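Plidus Hand Guide – teaching kit for small robot arms

In stock. Ships from the Sanurden warehouse, order before 4 pm for same day dispatch.

Hand Guide is our kit for showing an arm a job instead of typing it in. Two ways to do it. Hold the wrist and walk the arm through the job yourself, or sit at the desk and drive it with the Ritton handset. Same recording format for both, so you can mix them in one job folder.

Works with a real arm or with the simulated one in Plidus Bench (licence included, one seat). Most people start on Bench. Cheaper to crash.

What's in the box

Wrist collar with squeeze grip and record button
Ritton handset, wired, 46 g without the cable
Foot pedal (gripper open / close)
USB hub and power brick, UK plug
Bench licence card
Quick start sheet – the long manual is download only, sorry, printing costs

Arm not included. Please read that line twice, we get returns.

How it records

Joint angles, gripper opening and wrist position get saved 100 times a second. Camera streams are saved alongside at 25 pictures a second if you have cameras plugged in. Each run is its own folder, you name it or it names itself by the clock. Press the pedal twice to throw a bad run away before it saves. Once it's saved you have to delete it by hand, on purpose, people were losing good ones.

Playback is straight playback. The arm does what you did, at the speed you did it or slower. If you want it to cope with things being in a diffrent place each time you need to train on a set of runs, and for that there's the export button (see below).

Hand or handset?

Holding the wrist is quicker to learn. First decent run in a few minutes for most. The collar takes the weight of the arm off you, so it should feel light but not floaty – if it drifts, redo the balance step. Downside is your hand and sleeve end up in every camera view, and a model trained on that can get odd ideas.

Handset is slower at first, clean pictures though. Left stick moves the gripper across the worktop, right stick does height and turn. Shoulder buttons for wrist tilt. Has a slow mode on the trigger, use it for the last bit before a grasp.

In Bench you only have the handset, obviously.

The kitchen set

Bench comes with three worktops to practise on: plain table, parts tray and kitchen. Kitchen is the one we'd point you to for pick and place. Stone counter, a big pale bowl in the middle, a green and yellow sponge-like block up at the far corner, and things to reach for. The arm stands at the back of the counter and the gripper works pointing straight down. Dark grey part on dark stone is hard to judge by eye from one view, so come down slowly and open a second camera window if your screen has room. 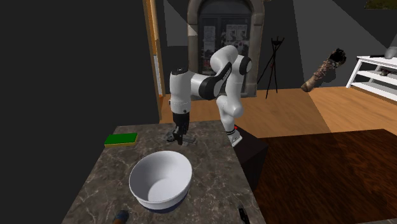
Thulani Nkuna wrote in to say that the handset felt backwards for the first hour, left was right and so on, until the view was swapped to the arm's side of the counter, and that after this the runs came out usable nearly every time. The same message asked for a way to save the swapped view as default. Fair point. It's in the June update, under View, Keep this side.

Other things people ask us to fix are on the changes page. We do read them.

Setting up a job

Start every run from the same home pose. Hold the pedal for two seconds and the arm goes there by itself. Stand clear when you do it on a real one.

Reset the objects. In Bench there's a button, with the option to shuffle positions a little each time. On a real bench, tape marks.

Do the move in one go. Long pauses get recorded as long pauses. Small wobbles are fine.

Let go properly at the end. Open the gripper fully, lift, then stop recording. Runs that stop with the gripper half shut are the commonest thing support sees.

How many runs? For playback, one good one. For training, depends on the job – our own starter jobs ship with 200 each and you can look through them to see what a tidy set looks like. Fewer is ok if nothing much moves.

Export

One button, pick a folder. Joint data goes out as plain tables, video as ordinary video files, plus a small text file per run with the job name and whether you marked it good or bad. No account needed, nothing is sent to us.

Good and bad marks matter more than people think. Mark as you go, it's miserable doing it afterwards.

Which arms

Zulu 5 and Zulu 6, all versions, collar fits without tools
Zulu Mini – needs the narrow collar, choose it at checkout
Other arms with an open control port: handset only, may need a config file, ask first

Computer: anything recent with a seperate graphics card for Bench. Without one it will run but the picture gets jerky, and driving with a jerky picture is no fun at all. Recording off a real arm is much lighter, an old office laptop does it.

Safety, short version

The collar has a squeeze grip. Let go and the arm holds still. Squeeze too hard and it also holds still. It does not replace the stop button on your arm, keep that in reach. Keep speed limits on when driving by handset in the same room as other people. Full notes in the manual, chapter one, please read before powering up.

Spares and extras

Collar liners, pack of two
Narrow collar for Zulu Mini
Longer handset cable
Second Bench seat
Spare pedal (they get kicked about)

Delivery and returns

Free UK mainland delivery on the full kit. Spares go by post. Returns fine if the licence card hasn't been scratched off. If it has, we can still take the hardware back but not the Bench seat.

Schools and colleges: email for the education price before ordering, we can't apply it afterwards.

Stuck between the two collar sizes? Send us the model number off the arm's base label and we'll tell you which one to order.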